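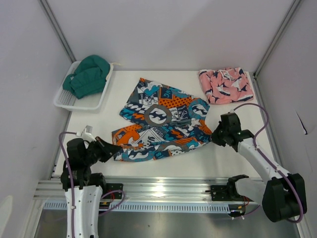 Two arms and a patterned garment at the Pallon folding cell. Setup takes longer than the folding.

The brochure for the Muten cell says it can be running by lunch. I asked the crew at Pallon which lunch. They have had this one on the bench since June, and they still begin each morning with a wrench and a flashlight.

I came expecting to write about folding. Folding is what the sales videos show, and it's what the investors ask about. What I watched for most of two days was upkeep, and I've come to think that is the real product.

Start with the grippers. Every 300 cycles the fingertips get wiped down and checked for lint, which builds up where the fingers meet. Let it go and the arm closes on a wad of fuzz, reports a good grip and lifts nothing. Toma, the software that runs the pair, has no idea. It knows how far the fingers closed, and a pinch of lint can pass for the hem of a pair of swim trunks.

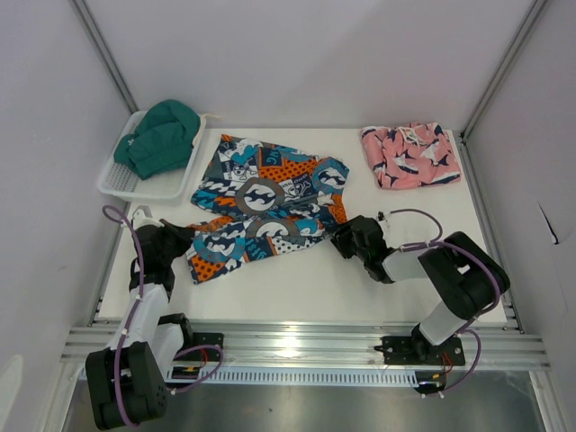 Then come the cables. They run outside the arms, so they bend every time a wrist turns. The ties get moved a little at a time until nothing pulls tight at full reach, and after that somebody has to run the whole motion again at low speed to make sure nothing snags. The manual gives this step 4 lines. It took the crew most of an afternoon.

Both arms are bolted to a shared front rail, a sensible choice with an annoying side effect. Loosen one mounting plate and you had better check the other. The crew uses a torque wrench and a paper log. When I asked why the log was on paper, I was told the tablet version kept signing them out.

Busy prints are their own headache. A plain towel gives the cameras a clean outline. A garment covered in patches and lettering offers edges everywhere, most of them meaningless, and Toma has to be tuned so it doesn't go after a printed line as if it were a seam. The crew keeps 16 test garments for this, and the loud ones get used the most.

Cavar, which sells the service contract, promises 100 hours between adjustments. Pallon's log shows nothing close to that. Cavar says the gap will shrink as the software improves. Maybe so, but software doesn't tighten a bolt or pick lint out of a finger joint, and the contract price I was shown covers neither. Anyone shopping for one of these should ask to see the log before the demo.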